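3.2 Rules for accepting simulated kitchen episodes

The second part of our guideline concerns the moment when an episode becomes data. In the earlier version of the Lustus protocol, an episode was accepted if the final state satisfied the goal check of the task. We found that this rule is too weak. A goal check looks only at the end, and it says very little about how the arm arrived there. An episode in which the hand pushed a plate half off the counter could pass the check, if the plate was not named in the goal.

For this reason we separate two kinds of rules. Scene rules are checked before the first motion command is sent. Motion rules are checked during the whole episode, at every control step. An episode which breaks a scene rule is not started. An episode which breaks a motion rule is finished as usual, but it is stored with a mark and it does not enter the training split. We do not delete it, as marked episodes are useful for the analysis in Section 5.

The scene rules are short. Every object named in the instruction must be present and must rest on a stable support. Objects that are not named in the instruction are allowed, and we even recommend to have them, but each one must be listed in the scene file with its own clearance value. A scene with food in a bowl and food on a separate plate, as in Figure 2, must state in the instruction which of the two is meant. The word "sausage" alone is not enough when there are pieces of sausage in the bowl and a longer one beside a bun. In the first review of the Tralalar task set, 137 instructions had to be written again because of this kind of unclear naming.
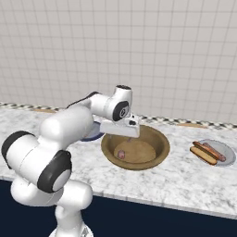
Figure 2. Rendered view of a kitchen task. The gripper is above the rim of the brown bowl; the plate with the bun and the sausage stands apart at the right.

The motion rules need more explanation. The most important one is the rim rule. When the hand works above an open container, the lowest point of the fingers must stay above the rim until the hand has reached its horizontal target. Only then is the descent allowed, and it must be vertical within a tolerance of 7 degrees. The rule makes the episodes a little slower. However, it removes a large group of contacts in which the finger touches the inner wall and moves the whole container, and such contacts are simulated poorly by most engines.

The second motion rule is about objects that are not part of the task. They may be passed over, but they may not be touched. We apply it also to the links of the arm and not only to the hand. Several operators asked us to relax this point, with the argument that a light touch of the forearm against a plate has no effect on the result. We kept the rule. In a simulated kitchen the plate has no owner and cannot break, but a policy trained on such episodes will be moved later to a real counter.

The third rule limits the waiting time. If the arm stays without motion for more than 300 control steps, the episode is closed and marked as stalled. The limit was proposed by Aravind Nair during the pilot with the Joseph interface, where operators often stopped to read the instruction a second time. We therefore advise to show the instruction before the scene is loaded.

All rules were applied to the 1,184 episodes collected until August. The checks run automatically inside Flomeck, and a human reviewer looks at the marked episodes only. A reviewer may remove a mark, but must write the reason in one sentence, and this sentence is stored together with the episode. We do not permit the opposite case, in which a reviewer adds a mark without a rule behind it. If a reviewer believes that an unmarked episode is bad, a change of the rules has to be requested first, and the new rule is then applied to the complete collection, including the older episodes.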